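3.2 Pattern, color and the remembered table

The second group of results concerns table coverings, and it is the part of the study we had most looked forward to writing up. Our starting question was simple. When people are asked to recall a meal eaten away from home, how much of the table do they bring back with them, and does a patterned cloth help or get in the way? Earlier work on memory for meals has paid close attention to the food, the company and the room. The cloth, which can take up a great deal of a diner's view for an hour or more, has been treated as background. We think it deserves better!

Participants were drawn from the Merero meal diary, which at the time of the study held 978 completed entries. From these we selected 240 entries that mentioned a table covering of any kind, whether by color, by pattern or by feel ("sticky," "scratchy" and "stiff as a board" all turned up). Entries that mentioned only place mats or paper liners were set aside and are treated in Section 3.4. Each remaining entry was read by two coders working separately, and differences were settled by a third reader, Viktória Szilágyi, who had taken no part in choosing the entries.

Gingham was the pattern people named most readily. Diners who could not say what color the walls had been, or whether there was music, would still write "red and white checks" with no sign of doubt. Stripes were often recalled as checks. Checks were almost never recalled as stripes. Florals did poorly: people remembered that there had been flowers on the cloth, but the kind of flower and its color drifted a good deal between the first entry and the follow-up in June.

We had expected the small, busy patterns to suffer most, and they did not. What mattered more was contrast. A strong red against white held up well, and so did a dark blue, while beige on cream was lost by nearly everyone, including one diner who had complimented the host on it. The pale middle tone in a woven gingham, where a colored thread crosses a white one, was hardly ever mentioned. Writers gave two colors for a pattern that really has three -- a lovely small finding, and one we return to in the discussion.

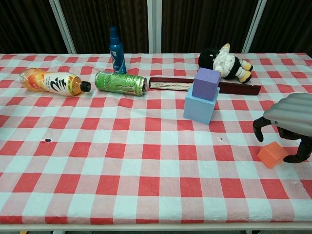 Figure 4. Red-and-white checkered tablecloth with a drink bottle lying on its side.

A second strand of the coding looked at objects. In the Ostima interviews, which ran alongside the diary, people were asked to name anything they could picture on the table apart from plates and cutlery. Bottles came up again and again, especially those with a bright drink inside or a boldly printed label. Salt shakers, by contrast, were often supplied from habit. Several speakers placed one on the table and then took it back a moment later ("there must have been one, I suppose"). We kept these withdrawn objects in a separate list, and they have proved just as interesting as the ones that stayed.

There was a clear link between objects and cloths. Where a speaker could name the pattern, the objects set upon it were more often given a position: near my elbow, over by the window, right on the fold. Where the cloth was plain or forgotten, objects tended to float, and speakers used looser phrases such as "somewhere in the middle." It is tempting to say that the checks act as a grid and that people use them to fix things in place. We like this idea very much, but the present data cannot settle it. A diner who pays close attention may simply remember both the cloth and the bottle.

To test the point more directly, we ran a short recall task at the Hondus and Magagula canteens, where the managers kindly let us change the cloths between sittings. Diners ate as usual and were invited, on leaving, to sketch their table from memory. Sketches made after a meal on gingham were fuller and more confident in line. Many diners drew the checks first and only then put in the rest, and a few carried the pattern right over the edge and down the drop of the cloth. Sketches from the plain-cloth sittings usually began with the plate.

Two limits should be noted. The canteen tables were small, so most diners saw the whole cloth at once, and a long shared table might give other results. Wrinkles and creases were also left as they fell, though several diners drew them in with great care. A follow-up with pressed and unpressed cloths of the same pattern is planned, and we would be glad to hear from anyone who has kept records of this kind.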